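What is a walled town?

A walled town is a town with a strong stone wall built all the way round it. Long ago, walls kept enemies out. They also let the town collect a tax, called a toll, from traders who came in to sell goods.

Prakport is a walled town by the sea. Its wall is 436 metres long and has two gates. The Land Gate faces the fields. The Water Gate faces the harbour and is 67 steps below the main square. Visitors can walk along the top of the wall between them. 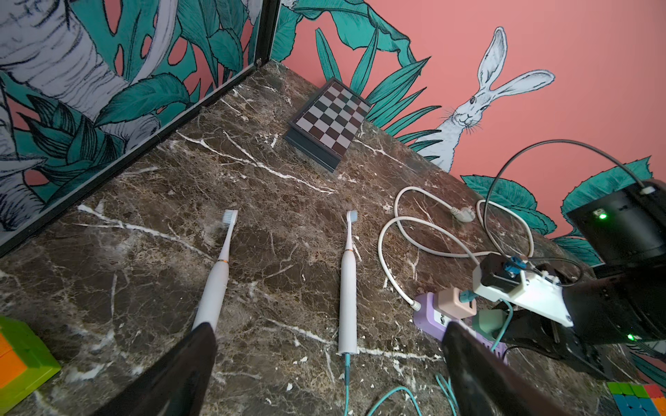
The wall is thickest on the harbour side. Ships could carry cannons, so the builders added a second layer of stone and filled the gap with rubble. Rubble means broken rock.

Between the gates stands the Gökçe Tower. It has 102 steps and a flat roof. Guards used the roof as a lookout. If they saw a strange ship, they lit a fire in an iron basket, and the next town along the coast could see the smoke.

Today the tower is a museum. Only 150 people may be inside at one time. It is closed on Tuesday.

Words to know
Toll: money paid to enter or pass through.
Lookout: a high place for watching.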